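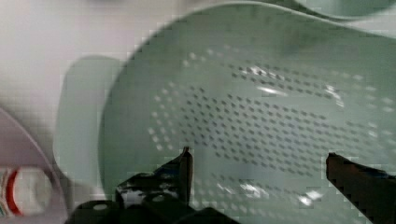
A pale green plastic colander, with its rows of small holes.

I met the curator of the new Requena exhibit over bad coffee in the museum's break room, and before I'd even found my pen she was talking about gloves. Gloves! The museum at Jorness opens its show on the Requena sounding rockets next month, and she has been wearing the same kind of cotton gloves since March.

"You dream about them," she told me. "I reached for my toothbrush the other morning and thought, wait, gloves."

The Requena program flew 13 rockets, and the museum has pieces of two. The star is a nose cone that spent decades in a barn (the farmer's family used it to keep chickens out of the feed, she said, and it did that job pretty well). With it came 151 pages of launch notes, most in pencil, some with lunch orders in the margins.

I asked which she liked better, the hardware or the paper.

"Oh, the paper. The cone is what kids will run to, and they should. But there's a page where somebody has written 'try again after supper,' and I read that one over and over."

Getting the cone through the door was another story. It came up from Borkar on a flatbed, and the crew had to take out a window to bring it inside. She watched from the parking lot with her back turned, listening. 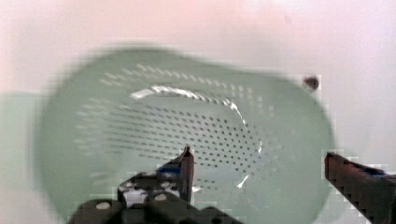 The colander's holes run in curved rows toward the rim.

The stand was built by Pamix, a small shop that mostly does store fixtures, and it holds the cone at a tilt so you can look up into it. I tried it. There's a smell in there like an old garage, and I stayed under it longer than I meant to.

"Everybody does that," she said. "We may need a line."

The exhibit runs through the fall.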